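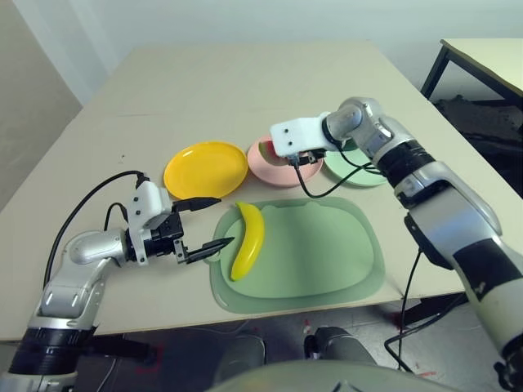 I bought the Bruleo long-reach weeder in October, which is the month when everybody sensible has stopped weeding and the shops want rid of the things. It cost £23, down from a price I suspect it never sold at. The claim on the label is that you can pull a dandelion, root and all, without bending, kneeling or making the noise I now make when I do either.

First, what you get. The Bruleo is a long aluminium pole with a foot pedal near the bottom, four steel claws below that, and a plunger at the top for getting rid of whatever you've caught. You stand over the weed, push the claws in with your foot, lean the pole back and up it comes. Then you press the plunger and the weed is fired at your shin. There is a knack to the direction, and I found it on the second afternoon.

Assembly is two bolts and a sheet of paper. The sheet is printed in five languages and the English one runs out halfway through step three, but the Italian drawings are the same drawings, so no harm done.

On the lawn it's good. I'll go further and say it's very good, provided it rained yesterday. After rain I had 25 dandelions out of the front grass before the tea went cold, most of them with a proper length of root, and I laid them on the path in order of size, which I would not have done if I'd known the postman was early. After a dry week the same lawn might as well be a car park. The claws go in as far as they like and then stop, and you are left standing on one leg on a pedal, wobbling, in full view of the road.

In borders it's less use. The claws want room, and anything growing within a hand's width of something you'd like to keep is a gamble. I lost a perfectly decent hardy geranium that way. For creeping buttercup it's hopeless, though so is everything else, including me. Docks are a draw. Young ones come up whole and old ones snap, and you get that small wet crunch that tells you you'll be meeting again in spring.

I've had two others through the shed for comparison. The Britell has a nicer handle, in ash, and only three claws. It grips better in heavy soil but has no ejector, so you pick every weed off by hand, and to do that you have to bend down. I would love to have been at the meeting. It's also £11 more. The Stoko is the cheap one, and mine folded at the pedal inside a fortnight. If you garden in a window box you may get longer out of it.

The holes need a mention. Each weed leaves one the size of an egg cup, and if you've had a good morning the lawn looks as if it's been visited by very tidy moles. I fill mine with a bit of sieved compost and a pinch of grass seed. The blackbirds remove the seed and I put it back. By Easter we usually reach an agreement.

Wear and tear after one winter and the start of this season: the claws have lost their paint and gone a little brown, the rubber grip has started to twist round if you pull hard, and the plunger sticks when there's clay in it. A squirt of oil sorts the last of these. The grip I've dealt with using garden tape, and it now looks like a thing that has been in a fight. Pedal still solid, bolts still tight.

Would I buy it again? At £23, yes, and I'd keep the old hand fork for the borders. At full price I'd think harder and probably go for the Britell, bending and all. It suits a lawn with a fair few dandelions and an owner with a fair few birthdays. If you've only got three weeds, go and get a dinner knife.

Four stars. It'd be four and a half if it came with shin pads.

Filed under: Tried & Tested > Hand Tools > Lawns

13 comments | 11 shares

You might also like
Bawa folding kneeler: one season on
Lawn edging shears, long and short
Is it too early to mow?
Compost sieves that don't bend
Gloves for people who lose gloves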